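Redoing the side yard at the Prondwood place this month, so a thread on gravel paths. Mostly notes for myself, but a few of you asked after the last one.

The path runs from the gate to the back steps. It used to be stepping stones set in bare dirt. Every November it turned to mud and stayed that way until spring.

I priced pavers first. Lernholm wanted $2,256 for enough to do the whole run, delivery included. Gravel from Arango came to $353 for the stone and $65 for the truck. I went with gravel.

Dig deeper than you want to. I went down four inches: two for the crushed base and two for the top layer. My first path, at the old house, had no base at all and I was raking stone out of the lawn for years.

Tamp the base before you put anything on it. I used a hand tamper and it took most of Monday. If your path is longer than mine, rent the plate compactor.

Fabric goes between the dirt and the base. Overlap the seams by six inches and pin them. Weeds will still come up from seed that blows in on top, but those pull out easily.

Pick angular stone for the top. Pea gravel looks nice in the yard at the supplier but it rolls under your feet, and a wheelbarrow sinks right into it. I used 3/8 inch crushed.
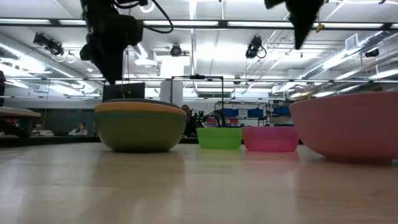
Four bowls in a row on the table.

Edging: I bought the Urasport steel strip, the kind with stakes that slide through slots. It bends by hand for a gentle curve. For the tight corner by the spigot I had to bend it around a fence post.

Set the edging half an inch above the finished gravel. Mine was flush in one spot and the stone was already in the flower bed after the first hard rain.

Slope matters too. Mine drops a little away from the house, one inch over every four feet. I checked it with a string and a line level.

For plants along the side I put in creeping thyme and a few low sedges. The thyme is spaced ten inches apart. It looks thin now and should fill in by the second summer.

Still to do: the bit behind the shed, and a step down at the gate where the ground drops off. I have half a yard of stone left under a tarp for that.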